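### 3.2 Seating stored under dressing furniture

The Drorness survey covered 39 bedrooms and recorded how each seat was stored between uses. Stools kept fully under the table were coded T – those left standing clear were coded C. Clearance was measured from the front leg to the nearest fixed part of the table.

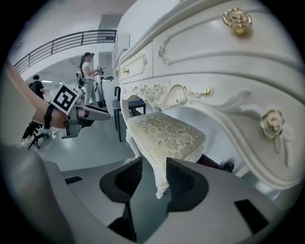
**Figure 10.** Vanity and upholstered stool, stool tucked under.

Carved furniture was treated as a separate class in the Goossens scheme, as relief work reduces usable clearance. The class contains 11 pairs. Aprons with a straight lower edge need one height reading; an apron that curves downward in scrolls, as in Figure 10, was read at its lowest point and again above the seat. Raised ornament on the stool leg, such as the small carved rose near the floor, was included in leg width. Cushion height was taken without load.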